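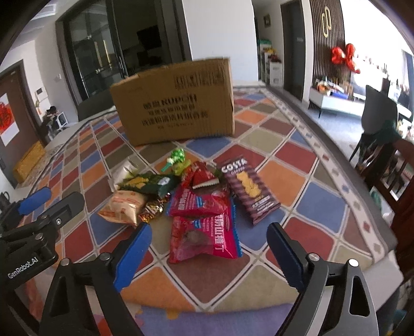 Das Spiel im Gelenk
Ein Einspruch gegen die Zelle, die sich angeblich selbst einrichtet

Von Mathias Ruchti

Seit September betreue ich bei Dodorura eine Zelle, die Süßigkeiten und Gebäck in gemischte Kartons legt. Ein Arm, ein Zweifingergreifer, ein Tisch, eine Waage. Verkauft wurde sie uns mit dem Satz, man müsse sie nicht mehr programmieren. Man nimmt den Greifer als Handgerät, zieht die Packungen damit ein paar Tage lang selbst herum, und aus den Aufnahmen lernt die Maschine, was sie tun soll. Wer das macht, braucht keine Robotikausbildung. Das stimmt sogar. Ich habe trotzdem Einwände, und die meisten davon haben mit Schrauben zu tun.

Zuerst das Zugeständnis. Knistertüten sind scheußliche Werkstücke. Eine pralle Tüte rollt weg, eine halb leere knickt ein, und ein Bonbon mit verdrehten Enden liegt jedes Mal anders da. Unsere alte Anlage mit Saugern, die wir noch von Osen übernommen hatten, scheiterte an gezackten Schweißnähten und an allem, was Falten warf. Dass jemand mit zwei Backen in der Hand so etwas schneller vormacht, als ich es in Koordinaten schreiben könnte, bestreite ich nicht. Auch dass man auf gewöhnlichen Tischen übt, mit Tischdecke und Unordnung, halte ich für vernünftig. Die Welt ist kein graues Blech.

Nur ist ein Handgreifer eben ein mechanisches Gerät. Er hat Hebel, Bolzen und Fingerpolster, und alles daran verändert sich im Gebrauch. In der Präsentation kam davon kein Wort vor. Dort hieß das Einrichten »Demonstration«, und das Warten kam unter »Updates«.

Bei uns liefen anfangs vier Handgeräte mit zusammen acht Fingern, jeder mit einem weichen Polster. Nach zwei Wochen sah man den Polstern nichts an. Legte man aber zwei davon nebeneinander und drückte mit dem Daumen, gab das eine deutlich mehr nach. Der Mensch gleicht das aus, ohne es zu merken, er drückt einfach etwas fester zu. In der Aufnahme steht dann ein weiter geschlossener Greifer, und die Zelle mit ihren frischen Polstern macht das brav nach und zerquetscht Kekse. Zerquetschte Kekse sind kein Lernproblem. Ich habe dafür eine Besprechung lang gestritten, mit Leuten, die unbedingt noch mehr Daten sammeln wollten.

Wir haben schließlich nachgesehen, welche Aufnahmen mit welchem Gerät und in welchem Zustand entstanden waren. Von 1869 Durchgängen blieben 934 übrig, für die wir das überhaupt sagen konnten. Der Rest war vermutlich zum großen Teil brauchbar, aber »vermutlich« ist bei einer Maschine mit Not-Aus kein schönes Wort. Man hatte die Seriennummern der Geräte nicht mitgeschrieben. In jeder Dreherei bekommt man für so etwas Ärger, und zwar zu Recht.

Dann die Bolzen. Das Gestänge an solchen Greifern besteht aus mehreren Gliedern, und jedes Gelenk bringt sein bisschen Luft mit. Wer den Finger quer zur Schließrichtung anfasst und wackelt, spürt die Summe. Am Handgerät stört das kaum. Am Arm wird es lästig, sobald die Packung schräg liegt und nur eine Backe zuerst berührt: Der Finger weicht aus, die Tüte dreht sich, und der Griff sitzt neben der Mitte. Mein Vorgänger hat darauf die Schließkraft erhöht. Das half eine Schicht lang und kostete uns danach ein Getriebe. Ich wechsle inzwischen die Bolzen, bevor man das Spiel sieht, und notiere es in einem Schulheft, das mit einem Magneten am Schaltschrank hängt. Die Firma Jalton, die uns die Software liefert, hat mir dafür eine Anwendung angeboten. Das Heft bleibt.

Was ich morgens mache, ist schnell aufgezählt. Polster mit einem fusselfreien Tuch abwischen, denn Zucker und Fett sammeln sich genau dort, wo Reibung gebraucht wird. Jeden Finger einmal quer bewegen. Greifer ganz auf, ganz zu, Nullstellung ablesen. Dann dieselbe Bewegung am Handgerät, falls an dem Tag aufgenommen wird, und beide Werte nebeneinander ins Heft. Zum Schluss 132 Griffe an einem Satz Prüfpackungen, die wir alle paar Tage erneuern — alte Tüten werden vom vielen Anfassen weich und lügen einem etwas vor.

Dieser letzte Punkt ist umstritten. Die Kollegin aus der Produktionsplanung hält den Probelauf für vertane Zeit, weil die Zelle im Betrieb ja ohnehin greife und Fehler von selbst auffielen. Da ist etwas dran. Ein Fehlgriff im Betrieb fällt aber als Fehlgriff auf, ein langsam wachsender Versatz fällt gar nicht auf, bis er groß genug ist. Und dann sucht man ihn in der Software, weil dort alle suchen. Ich habe einmal zwei Tage mit einem sehr freundlichen Menschen von Jalton telefoniert, der das Modell auseinandernahm, während an unserem Flansch eine Schraube locker war. Keiner von uns beiden hatte sie angefasst. Den Drehmomentschlüssel führe ich seither mit, auch wenn ich ihn selten brauche.

Man hält mir gern entgegen, das seien Kinderkrankheiten, die nächste Generation erkenne ihren eigenen Verschleiß und rechne ihn heraus. Kann sein. Ich habe so etwas bei Schweißzangen gehört, bei Saugern, bei Förderbändern. Herausrechnen lässt sich, was man misst, und gemessen wird an unserem Greifer die Öffnungsweite am Motor. Was an der Fingerspitze passiert, zwei Gelenke und ein Stück Gummi weiter, schätzt das System. Ein Sensor im Polster wäre eine Lösung und zugleich das nächste Teil mit einem Kabel, das sich bei jedem Hub biegt. Wer jemals Kabel in bewegten Achsen gewechselt hat, weiß, wovon ich rede.

Mich ärgert an der ganzen Sache vor allem die Rechnung, die dahintersteht. Im Angebot war die Einrichtung mit wenigen Personentagen angesetzt und die Instandhaltung mit einer Pauschale, wie man sie für einen Drucker vereinbart. Die Leute, die mit den Handgeräten arbeiten, standen gar nicht drin, dabei sind sie es, die zuerst spüren, dass ein Finger klemmt. Gefragt hat sie lange niemand. Bei Abou Zeid, unserem Schwesterbetrieb mit der gleichen Zelle, wurde das Aufnehmen an wechselnde Aushilfen gegeben, und die bekamen gesagt, wie viele Durchgänge sie schaffen sollen. Ein klemmender Greifer kostet dann Stückzahl, also meldet man ihn nicht.

Ich würde die Zelle wieder kaufen, allerdings mit anderem Vertrag: Ersatzpolster und Bolzensätze auf Lager, ein Prüfkörper für Handgerät und Arm, Seriennummer in jeder Aufnahme, und eine feste halbe Stunde am Tag, die keiner wegplanen darf. Das Angebot für die zweite liegt gerade bei der Geschäftsleitung. Auf Seite vier steht wieder »wartungsarm«, und ich habe mit Bleistift ein Fragezeichen danebengesetzt.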